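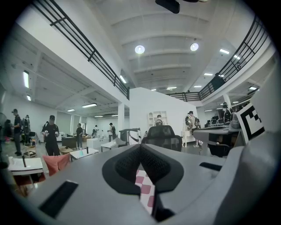 Grethe Zoëga wrote to me after my last column that an open day is the worst possible place to form an opinion about robots, for the visitors come to be impressed and the hosts come to impress them. She has worked with machines longer than I have, and I took her letter seriously. Still, I went to the open day at Brellent in July, and I want to defend the visit.

My ticket was for four in the afternoon. I had expected a stage with rows of chairs and a polished arm that pours coffee. Instead the visitors were let in on the working floor, a high white hall with balconies on both sides, and the people there continued with their tasks. Some had hand-held grippers, and some had backpacks or a headset. At first I did not understand what the demonstration was. Then I understood that I was standing in it.

The grippers are used by people, and the robot learns later from what the people did. I had read this sentence many times and it had told me very little. It is different to hold the thing. Steinar Þorgeirsson, our host, gave me one and asked me to fold a dish towel. I am 44 years old and I have folded towels all my life, but with two stiff fingers in place of my hand I was like a child. He asked me to repeat it 20 times. My last towel was better than my first, but I would not put it in my own closet.

This is my argument against Grethe's letter. A finished robot on a stage hides the labor inside it. When the public sees the arm fold a towel, it thinks of engineers and of computers, and it does not think of a person who folded over 100 towels before lunch with a tired wrist. At Brellent this person was standing next to me, and I could ask her if her wrist was tired. She said yes, a little, and that the socks are worse.

I do not want to make the company better than it is. When I asked how the people on the floor are paid, I received a friendly answer without a number in it. The printed program spoke much about the project, which is called Malline, and had one line about "our operators." I think their names could stand there, in the same size of letters as the names of the founders. A film prints the names of the drivers and the cooks, so it cannot be so difficult.

Grethe is right that I saw one afternoon only, and that a company chooses which afternoon it shows. She proposes that journalists should ask to come on an ordinary morning, without a program. I have now written to Brellent with this question and I am waiting for the answer. If they agree, I will ask for the socks.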